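Fesier Community Garden and Seed Library
Minutes of the September general meeting

Held in the back room of the Pelteck Street library. Doors opened at 6:30 p.m. and the meeting got going at 6:45, once more chairs had been carried down from upstairs. It was the best turnout since spring, which was lovely to see, and the plum cake was gone before item 2.

1. Minutes of the last meeting

Accepted with one correction. The bean listed as "Govia Pole" should read "Govia Bush." Anyone who put up an eight-foot trellis on the strength of the old minutes has our sympathy, and the trellis can be used for peas.

2. Seed library report

Wonderful news all around. Members and visitors borrowed 1,321 packets this season, and 568 packets of saved seed have come back so far, with the squash and most of the late tomatoes still to be cleaned. Returns are well ahead of last year at the same point. The drawer for lettuce is overflowing (please, no more Black-Seeded Simpson until January!) and the drawer for carrots is nearly bare. Carrots take two years to set seed, so members with room to leave a few roots in the ground over winter are warmly encouraged to do so. Four plots signed up on the spot.

There was a good long talk about labels. Too many packets are coming back marked only "tomato" or "red one." Agreed that every packet needs the variety, the year, and the plot number. If the variety is a mystery, write "unknown" and say what the fruit was like. New envelopes with printed lines will be by the door from next week.

A question came up about crossing in squash. Two members grew the same zucchini side by side from returned seed and got one plant of zucchini and one of something round, striped and delicious. Everyone wants the round one. The grower will try hand-pollinating next summer to see if it comes true, and will show others how to tape the blossoms shut the evening before.
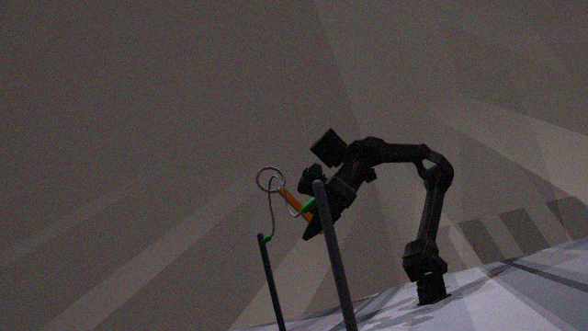 Simulated arm with the gripper lowered, computer rendering.

3. Water

The new rain barrels by the tool shed filled up in the August storms and carried the lower beds through the dry spell that followed. The upper beds are still on the long hose, and the hose is still leaking at the second joint. Agreed to replace that length before next season. A member offered a spare brass coupling for the meantime and will fit it this week.

Drip line was discussed again. The people who tried it on the pepper beds are delighted with it and brought peppers to prove it. The people who dig in the pepper beds are less delighted, having put a fork through it twice. Agreed to keep it where it is for another year and mark both ends with painted stakes.

4. Compost

The hot pile has been a triumph. It reached 140 degrees in its first week and was turned on schedule all summer. The finished compost is dark and crumbly and smells great, and each plot may take two wheelbarrow loads after the fall cleanup. Please sift it over the frame and put the sticks back in the cold pile.

Reminder: no tomato vines with blight, no bindweed, and no more pineapple tops.

5. Garlic order

The Vītola garlic did so well that we're ordering it again, along with one softneck for people who like to braid. Members asked for 700 cloves in all. The order goes in at the end of the month and planting will be in mid-October, weather allowing. Cloves go in pointed end up, three inches deep in our soil, with straw on top. If you have straw left from the pumpkin display, save it!

Those who held back their own Vītola heads for planting should pick the biggest ones and keep them whole until the day before.

6. Fall seed swap

The swap will be in the library's main room again, from 10 a.m. until early afternoon. We had such fun last year that this one will have more tables, including one just for flowers. Suggestions taken up at the meeting:

- A threshing corner for kids, with dry beans, a pillowcase, and permission to stomp.
- A tasting plate of dried peppers, clearly marked for heat.
- A table for dividing perennials. Bring irises and daylilies in paper bags with the color written on the outside.
- Tea and cider in the big urns. Bring your own mug.

Someone asked if houseplant cuttings count. They do, and spider plants are limited to 3 per person.

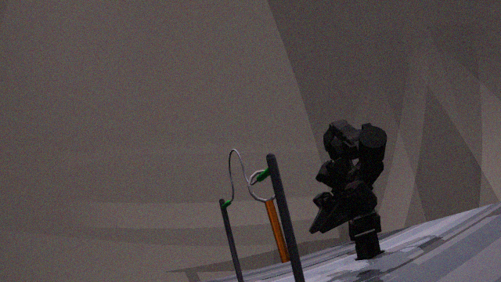 Simulated arm beside three rods and a looping wire, computer rendering.

Setup starts at 8:30 a.m. on the day of the swap. We still need people for the welcome table and for the last hour, when the tables come down. The sign-up sheet is on the corkboard next to the seed drawers.

7. Other business

The sunflowers along the fence are staying up for the goldfinches until they fall over by themselves. Happily agreed by all.

The blue-handled pruners are missing again. If they are in your bucket, please hang them back on their hook.

A member asked about growing sweet potatoes under row cover. Several people want to try, so there will be a short talk on starting slips at the next meeting. Bring a sweet potato and a jar.

The meeting closed at 8:20 p.m. and the leftover peppers went home with whoever had pockets.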